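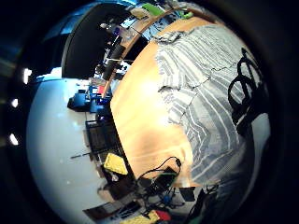 Sitting Through the Semester: How Long Students at Ocampo Stay in Their Chairs

Final project report, Introduction to Public Health
Zuweira Aidoo and Yara Hakim

Why we picked this topic

The idea for our project came out of a sore back. Yara had spent most of midterm week in the same chair in the Fonlow reading room, and when she finally stood up on the Saturday she made a noise that turned heads two tables over. We laughed about it on the walk home, and then we started comparing notes, and by the time we reached the bus stop we were both a little worried. How long had we been sitting? Neither of us had any idea. We could each say how many hours we had slept and what we had eaten (too little and too badly, in that order), but the sitting had slipped by without leaving a mark.

Most of what we read in class about long sitting is about office workers. Students came up now and then, usually as a line in a table, and we wanted to know more about our own neighbors — people who don't have a boss or a time clock or even a regular desk, and who might write a whole term paper on a bed.

What we asked

We settled on one main question: how long do students at Ocampo sit, without standing up at all, when they are studying? Along the way we added a second question, which ended up being the one we enjoyed most. What makes them finally get up?

How we did it

We used an online survey and a paper diary. The survey was open for two weeks in November and went out through the Gelel residence hall newsletter and three large lecture classes. We got 317 usable answers. We threw out a handful that were plainly jokes, including one from a person who claimed to study only while swimming, and a few more where every question had been left blank except the last.

For the diary, we asked people to carry a folded card for five days and write down when they sat down to study, when they stood up, and what got them out of the seat. We had first planned to use Jastesus, a time tracking app Zuweira likes, but in our trial run people forgot to press stop and ended up with study sessions that ran until breakfast. Paper was slower for us to type in, and we spent two long evenings squinting at other people's handwriting, but the entries made sense. In the end 23 people gave us a complete card.

We should say something about who these 23 people were. They were mostly first and second years, most of them lived at Gelel, and quite a few of them know one or both of us. We come back to this under limits.

What we found

In the survey, we asked people to guess their usual stretch of sitting. The most common guess was "under an hour," and we were ready to believe it, having given the same answer ourselves when we tested the form.

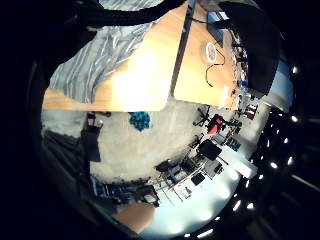 The diaries told a different story. Most of the cards had at least one stretch longer than two hours, and evening stretches were nearly always longer than morning ones. The longest came from a student finishing a history paper of 2000 words, who sat down after dinner and stood up when the cleaning crew came through. She wrote "oops" in the margin next to it, and drew a small face.

Place mattered more than we expected. People who studied at Fonlow sat longer than people who studied in their rooms, and several told us why without our asking: if you leave a good seat, you lose it. One student wrote that he would put off a drink of water for an hour to keep his spot by the window. In dorm rooms there were more reasons to get up, such as laundry, roommates, snacks and the door, and the stretches were shorter, although people also said they got less done.

As for what got people out of the chair, hunger came first, the bathroom came second, and a friend stopping by came third. Stiffness or pain was well down the list. We found that a bit sad! It suggests that by the time a back complains, the person has learned to ignore it, though we can't prove this from a diary card.

The small trial

We then asked the same 23 people to try one change for three days. They could set a timer, keep their water bottle across the room, or agree with a friend to get up together. The timer was the most popular choice and the least liked afterward. Several people said they turned it off and kept going, and one said she had come to hate the sound so much that she had to change her morning alarm. The friend plan was chosen by only a few, but they all kept it up for the full three days, and two of them were still doing it when we last spoke.

We had 27 written comments on the trial, as some people filled in more than one slip. The word that came up again and again was "permission." People felt that getting up meant they were not working hard enough, and it helped when someone else stood up first. Yara, who grew up in a house where nobody left the table until homework was finished, said she knew just what they meant.

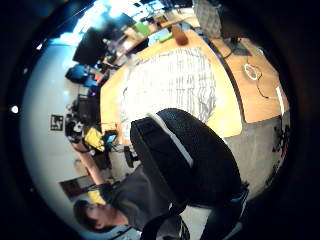

Figure 1. A mesh-backed office chair near a large wooden table and a cluttered desk.

Limits

Our diary group was small and friendly, and friends may want to please you. Writing down when you stand up probably makes you stand up more, too, so the real stretches could be even longer than the ones we recorded. We also did our work close to the end of the semester, when everybody sits more than usual, and we have nothing from the calmer weeks to compare it with. If we did it over, we would start in the second week of classes and ask some commuter students, who hardly appear in our diaries at all.

What we would suggest

We would love to see Fonlow try a "back soon" card that holds a seat for ten minutes. It would cost very little, and a lot of our diary writers would use it. We would also like a few tall tables at Gelel where people can stand and read. Our draft of the card wording is in the appendix, along with the survey questions and a blank diary card.

Thank you to everyone who carried one of those cards around for five days, and especially to the student whose card went through the wash and who copied the whole thing out again from memory. We left that one out of the results, but we kept the card.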